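# The slow trade in second-hand homewares

Clunard has one main street, a rail siding and 6 second-hand shops. For a town of 900 people that is a lot of used crockery. The shops opened one at a time after the cannery shut, mostly in buildings that had sat vacant for years, and they now bring in more weekend visitors than the river does.

Gert Nkosi runs the largest of them, Buthelezi, in the old produce store near the siding. He kept the name of the family who sold seed and chook feed there before him. His stock comes from deceased estates, downsizing farmers and the occasional motel clearance. Furniture used to pay the rent. These days it is the small household goods that move, and blankets, throws and table linen go fastest of all once the nights cool down in March.

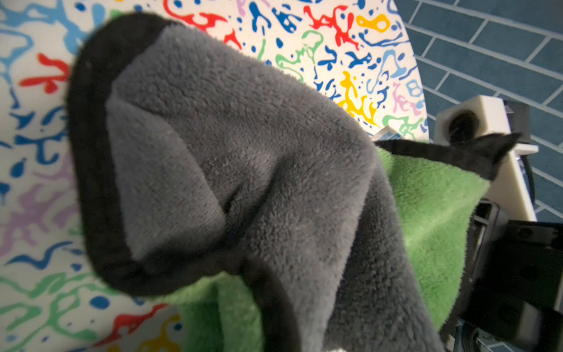

Prices are low and stay low. Nkosi marks most things under $16 and will not haggle below that. He reckons a shop in the country lives on people coming back, and they don't come back if they feel they were done over on a jug.

Across the road, Nandi Mathebula takes a different line at Emeck. She buys less, cleans and mends what she buys, and charges for the labour. A chair might spend 2 months in her back room before it reaches the floor. She learnt the work from a restorer in Finidbridge, an hour down the highway, and still drives there for hide glue and shellac she can't get locally.

The two shops send customers to each other. Mathebula has no space for wardrobes and Nkosi has no patience for repairs. Neither sells much online. Postage on anything breakable eats the margin, and Mathebula says buyers want to pick a piece up and look at the underside.

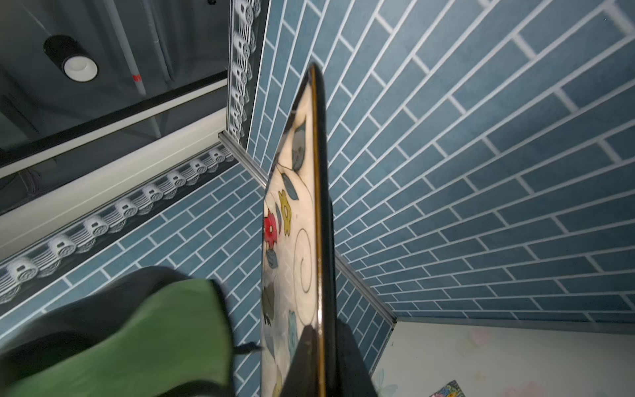 **When is the best time to visit if you want first pick?**

Early morning, just after the shops open at nine. Dealers from Finidbridge tend to arrive before lunch and take the better pieces, and new stock goes out the evening before.

Parking is free behind the siding, and the bakery next to Emeck does a decent pie. Bring cash, as the card reader at Buthelezi drops out whenever the weather turns. Both shops will hold larger items for a fortnight with a deposit, and Nkosi delivers as far as the Finidbridge turn-off.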